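Lurkarport Boards > Surfaces and Care > Stains
Thread: Green tea on white matte tabletops, cleaning order
Posted by girkik_ops in May | 14 replies | 3 shares

This site uses cookies to keep you logged in. Accept | Settings

girkik_ops
We have white matte tabletops in the shared room. They are used for drinks all day and get wiped at closing. Tea and coffee left under a paper cup now leave a yellow-brown ring that a damp cloth does not remove. The finish is not sealed stone. It is a factory coating, maker unknown, and the paperwork is gone. I need a fixed order of steps that anyone on shift can follow. No bleach, no abrasive pads.

yao_bench
Blot first. Wiping a puddle spreads it over a larger area and drives the edge into the texture. Lay a folded cloth on the liquid, press, lift, refold to a clean side, repeat until nothing transfers. After that use warm water with a drop of dish soap, then plain water, then dry.

girkik_ops
What do you use for the cloth?

yao_bench
Microfiber, dark color, washed without softener. Softener coats the fibers and they stop absorbing.

mattefinish55
Disagree on the dark color. Use white cloths on white tables. You can see what is coming up, and there is no risk of dye transfer. I had a new red cloth leave a pink haze on a desk that took two days of spot cleaning to get out.

yao_bench
A cloth that has been washed a few times does not bleed. White ones look dirty after one week of tea and people throw them out. We buy them in packs of 10 and I would like them to last.

mattefinish55
Then wash them hot. Throwing out a cloth is cheaper than refinishing a table.

Dewanti Rondonuwu
Both of you are skipping the cup. An empty paper cup still has liquid in the bottom and in the rolled lip. If it goes over during clearing, it drains onto the table next to the spot that was just cleaned. Take all cups off first, tip them into the sink, and only then start on the surface. We changed the order at our place and stopped doing the same tables twice.

girkik_ops
Our closing sheet says wipe, then clear cups. I will swap those two lines.

briron_dave
Baking soda paste for the old rings. Leave it 10 minutes, wipe, rinse twice. Never failed me.

mattefinish55
Baking soda is an abrasive. A mild one, but on a matte coating it will polish a shiny patch, and a shiny patch is permanent. A stain usually is not.

briron_dave
I have used it on a matte desk for years with no shiny patch.

mattefinish55
One desk, one coating. He does not know what his coating is. Test under the table edge before doing anything in the middle.

Dewanti Rondonuwu
Agree with the test spot. For old tea I use 3% peroxide on a folded paper towel, laid on the ring, covered with film so it stays damp. Check it often and rinse well. Also test first.

Adding three pictures. The third has the liquid on the white top and the purple and black cloth next to it.

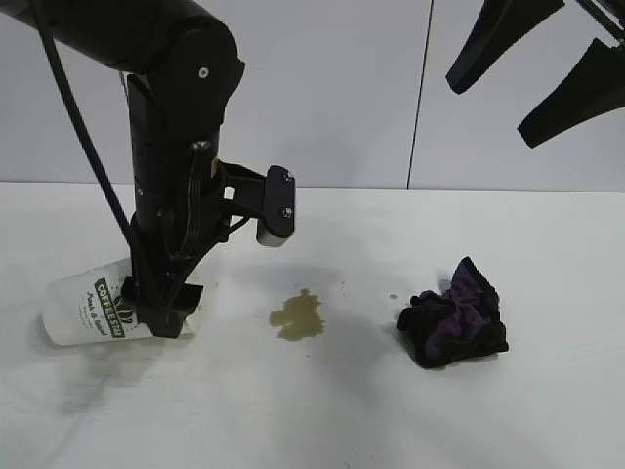
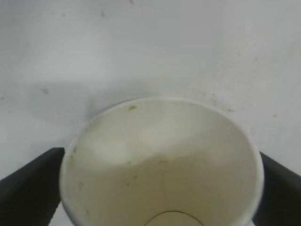
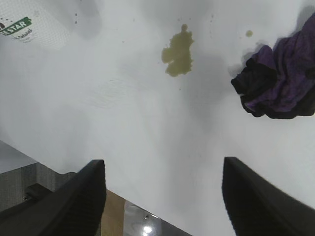

Notes on the pictures
(same poster, continued)

1. First picture: the cup is on its side. Stand it up or take it away before anyone brings a cloth near it. The mark at the rim is what I would expect to find printed on a table later.
2. Second picture: look at the inside wall. There is beige-tan staining with small brownish flecks in it. Flecks like that are easy to rub into a textured coating if they reach the table, so lift them with a damp cloth and do not scrub.
3. Third picture: the olive patch is darker at its outer rim. That rim is where I expect a ring to form if it is left, so press there first and work inward. There is one separate droplet to the right of the patch, and tiny dark specks besides. People blot the big patch and miss those.

yao_bench
Outside in, yes. I should have said so. The cloth in the third one is a dark color, for the record.

mattefinish55
Noted. Still would use white.

girkik_ops
Revised sheet, going up tonight:
Cups to sink.
Blot, edge first.
Check for stray drops.
Soap and water.
Plain water.
Dry.
Old rings are to be reported, not treated on shift. I will do the peroxide test under one edge myself.

briron_dave
Put the soap amount on it or someone will use half the bottle.

girkik_ops
One drop in 700 ml. Added.

14 replies | Log in to reply
Get the weekly Lurkarport digest by email. Unsubscribe at any time.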